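**Foam or plastic swords for a backyard party?**

**mossyporch** wrote:

OK so I'm hosting a knights and dragons party for my twins in the yard and I have gone way too deep on toy swords. There'll be 11 kids, most of them six or seven. My budget for the whole sword situation is $60 and I'd love to come in under that because I still have to buy cake stuff (and a dragon piñata, which costs more than you'd think!).

I'm stuck between the soft foam ones, which the party store by me sells under the name Plomik, and a hard plastic set from Prestia that comes in a big mesh bag. The foam ones look nicer. The plastic ones would survive till next year. What would you do?

---

**tincan_dad** wrote:

Foam, no question. We did hard plastic in January at the indoor place and had a split lip before the pizza came out. It was my own kid, so at least I didn't have to call another parent.

---

**rubyslippers88** wrote:

Gonna disagree with tincan_dad a little. Foam gets *chewed*. I had a bunch of Plomik ones and there were bite marks in half of them by the end of the afternoon, and little crumbs of foam all over my grass for weeks. Mine also bend at the handle if a kid leans on them. Plastic with a blunt tip is fine if you have rules. Ours are: no faces, no swinging at anybody who isn't holding a sword, and you sit out one song if you forget.

---

**tincan_dad** wrote:

> Plastic with a blunt tip is fine if you have rules.

Six-year-olds and rules, good luck with that lol. By the second juice box they don't know their own names.

---

**halfpint_hank** wrote:

Pool noodles! Cut one down the middle crossways, wrap the bottom in duct tape, done. That's 2 swords per noodle, so mossyporch would need six noodles. You'll have change left over for the piñata.

---

**mossyporch** wrote:

Hank, I love this, but one of my girls has informed me that noodles are "not real swords" and a knight would be embarrassed. She wants the cross part. The part that sticks out on both sides above your hand?

---

**halfpint_hank** wrote:

The guard. You can cut one out of a shoebox lid, poke a hole and slide it up the noodle. Takes almost no time once you've done the first one. Tell her it's knight approved.

---

**rubyslippers88** wrote:

The cardboard guards lasted maybe ten minutes at my sister's place, sorry Hank. They get soggy if there's a sprinkler anywhere near.

If she's picky about the guard, get one where it's chunky and part of the sword. I like a bright color too, you can find it in the bushes afterward. Something along these lines:

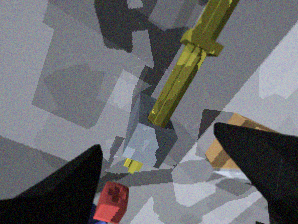
*Yellow toy sword, with the wide guard I mean*

Thin little guards snap off and then you've got a pointy bit where the guard was. Look for a big thick one with a rounded end if you can get it.

---

**gronow_gal** wrote:

Can I put in a word for having them make shields instead? We did paper plates and stickers and it kept them busy for ages. There's a craft kit called Kumalum that has 200 stickers in it and we still have dragons stuck to the fridge. Swords came out at the end for one group photo and then went straight back in the bag. No tears.

---

**tincan_dad** wrote:

Now that I can get behind. Swords at the END. Genius.

---

**mossyporch** wrote:

Ooh, shields first is such a good idea, and it gives the late arrivals something to do. I think I'm going noodles for the actual battle, plus one fancy sword for the knighting ceremony that only I get to hold. Still arguing with myself about cardboard guards. My daughter says she'll "allow it" if hers is painted gold.

Does regular craft paint stick to duct tape or do I need something else?

---

**halfpint_hank** wrote:

It flakes. Get gold duct tape.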